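Furniture Assembly and Room Set-Up: Frequently Asked Questions

Flukstead puts together flat-pack desks, tables, shelving and cabinets for home offices, studios and small workplaces. These are the questions we get most often by phone and email. If yours isn't covered, use the contact form and Nazareno Parisi or one of the booking team will reply.

Last updated May 25, 2026

Booking

How far ahead do I need to book?

For a single item, two working days is usually enough. For a full room, allow a week. May and June fill up quickly with end-of-financial-year orders, so book as soon as you have a delivery date.

Can you come on the day of delivery?

We'd prefer the day after. Couriers run late, and if we arrive before the cartons do, a waiting fee applies after 30 minutes.

What does it cost?

Single items are quoted from the product name or a link to the instructions. A full room starts at $378, which covers up to four items on one floor. Stairs, wall fixing and rubbish removal are added separately. The largest job we quote without a site visit is $2,345. Past that, Gualtiero Mancuso will come out and measure up first.

Do you assemble second-hand furniture?

Yes, if the fittings are there. Put all the screws, cams and brackets in one bag and send us a photo. We can replace common fittings but we can't match a missing panel.

Which brands do you work with?

Most of them. We do a lot of Dukonent shelving and Kukis desks. Zürcher cabinets take longer because the doors are hung and adjusted on site, so please mention them when you book.

Before we arrive

How much floor space do you need?

A clear patch 2 metres by 2 metres is enough for a desk. A wardrobe or tall cabinet has to be built lying down and then stood up, so we need its full height in clear floor plus a bit to walk around. Check the ceiling as well. A cabinet of 2,000 mm can't be tipped upright under a ceiling of the same height.

Should I open the boxes?

Leave them taped if you can. If you've already opened them, keep the hardware with the carton it came from.

Do I have to move the existing furniture out?

Not usually. Heavy pieces can stay if we can work around them. Please clear the tops of anything we're going to shift, and unplug computers and lamps yourself. We don't disconnect equipment.

Will you protect the floor?

We lay blankets on timber, vinyl and painted concrete. On carpet we work on flattened cartons. Let us know if the floor has been coated or sealed recently, as blankets can mark a finish that hasn't cured.

Setting up the room

Which piece should go in first?

The biggest one that stands against a wall, normally a cabinet or shelving unit. Desks follow. Tables on a pedestal base go last, although a heavy one that is already in the middle of the room can stay put while we work at the sides.

Can a round table and a rectangular desk share a small office?

Yes. Leave enough room to pull out the desk chair without hitting anything, and place the table on the other side of the desk from the chair. A round top is easier to walk past than a square one of the same width.

Where should long planks and loose panels be kept until they're used?

Flat on the floor, stacked, and out of the path to the door. Large sheets of cardboard can lean against a wall with the smaller packaging at the foot. Water jugs and similar heavy supplies are best grouped beside a cabinet.

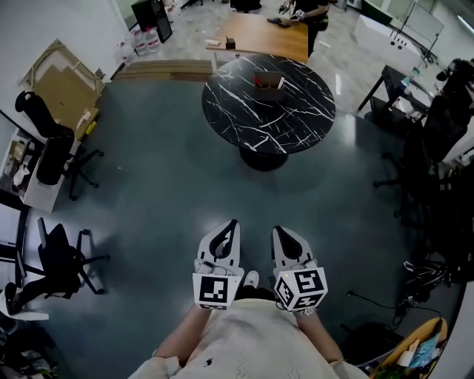 Afterwards

Do you take the packaging away?

For a flat fee of $25, yes. Cardboard goes to recycling. Polystyrene goes to a drop-off centre when the branch has one nearby, otherwise to general waste.

What if something wobbles?

Give it a week, then check the bolts with the key we leave behind. If it still moves, call us. Return visits for our own work are free for 90 days.

Can leftover planks be made into a shelf?

Sometimes. Ask the assembler on the day. Cutting is charged by the half hour and has to be done outdoors or in a garage.

Do I need to be home?

Someone over 18 needs to let us in and sign off at the end. You're welcome to go out in between.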